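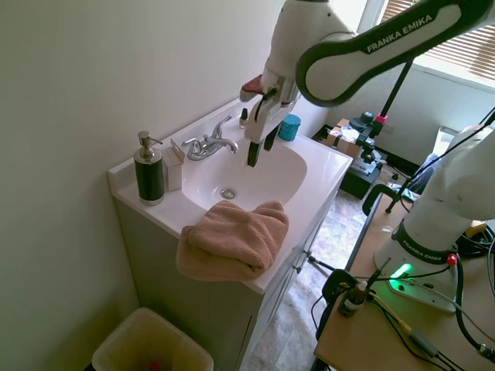

Clemville Robotics Club — Bench Notes

19/11/2025

I have been using the Greveck fingertip kit since July, and the club asked for a write-up before anyone else spends money on one. The kit is sold as an upgrade for parallel grippers: two black fingers, a set of swappable pads, mounting hardware, and a license for Mak, the grasp planning software that goes with it. It cost us 525 dollars with the license. The version without software is cheaper, and I will get to whether that is the better buy.

The arms are Franka Emikas and the test site is a bathroom vanity. I picked a sink because bench tests flatter a gripper. On a flat table with a matte top, almost any finger will pick up almost any small box. A white basin is glossy and curved, with a chrome drain at the bottom and a chrome faucet in the way. The things people leave next to it are small, and many of them are round.

Mounting

The fingers bolt on with the supplied screws. The printed sheet gives a torque value for the mounting screws but leaves it out for the pad screws. I used a quarter turn past snug and none have backed out. The alignment dowels were a tight fit in one finger and a sliding fit in the other. I measured the closed gap with feeler gauges and got slight toe-in at the tips, which I would have asked for anyway.

You must update the finger length and the end effector mass in your controller. The sheet says this in small type on the second page. Skip it and the arm will sag or push upward slightly in hand guiding, and contact thresholds will be wrong. With the correct values entered, free motion felt the same as with the stock fingers.

Reach into the basin

This is the main reason to buy the kit. The stock fingers on our gripper are short, and the hand body touches the counter before the tips get near the low part of the bowl unless you tilt the wrist a long way. The Greveck fingers let me come straight down with the hand above the rim. The faucet remains a problem. Its spout points forward over the bowl and the two lever handles stick out at angles, so the approach from the back has to come in beside them. I drew the faucet in Mak as one box and lost half the useful space. Three smaller boxes worked much better, one for the spout and one for each handle.

Keep a margin at the porcelain. I set a hover height above the surface and then do the last part of the descent slowly, with a force limit. The pads are soft but the finger behind them is not, and a scratch in a glossy countertop is permanent.

Grasping

I ran 1,195 grasps with the kit, logged by Mak, and sorted the failures by hand. Small upright boxes were easy. The pads close on the two flat faces and hold. Small cylinders were fine when approached from above and poor when approached at a slant, where they roll out toward the tips. Bottles with a narrow cap need the grooved pads. With the flat pads they pivot in the grip, and placement is then a guess.

The soap dispenser is a bad object for any two-finger hand. The body is wide and smooth and the weight changes as it empties. Gripping it by the pump head is tempting for the planner and should be blocked. Mak has a "no grasp" brush for this, and it does what it says.

Towels are where I expected trouble. A folded towel draped over the front of the counter offers a thick ridge, and the fingers pinch it well. Getting one layer and leaving the rest is another matter. I could not do it reliably, and the Greveck manual does not claim that you can.

Pads

The flat pads wear at the leading corners first. I changed the set after 580 grasps, when they had started to leave marks on the basin and small parts slipped at the default force. A spare set is included. After that you order from Greveck, and shipping to Clemville was slow both times. Soap film is the other enemy. Wipe the pads with plain water and let them dry. Alcohol made ours slightly tacky, and they then held on to small light items after opening.

Software

Mak version 2 is what ships now. It reads a depth image, proposes grasps and ranks them. On the vanity it struggled with the drain and faucet because chrome returns bad depth, and it sometimes proposed a grasp on a surface that did not exist. The confidence filter removes most of these if you raise it well above the default. I would like to see a mask for reflective parts that can be saved with a workspace. At the moment it has to be redrawn whenever you reload.

The second arm is supported on paper. In practice each arm runs its own session, and they share only a keep-out volume. That is enough if one arm works while the other waits. It does not plan handovers.

I also tried Trurik, the scripting add-on, which is a separate subscription. It wraps the same calls in a cleaner syntax. I let the trial lapse and went back to plain Python.

Would I buy it again

The fingers, yes. They are stiff, they reach where the stock ones do not, and the toe-in is right. The software depends on what you already run. If you have a working planner, get the hardware alone and spend the difference on pads — two extra sets at least. If you are starting from nothing, Mak will have you picking up boxes the same afternoon, and the confidence setting is the first thing to change.

Collision boxes for the faucet are in the club folder under "vanity". Measure your own before you load them; handle angles vary.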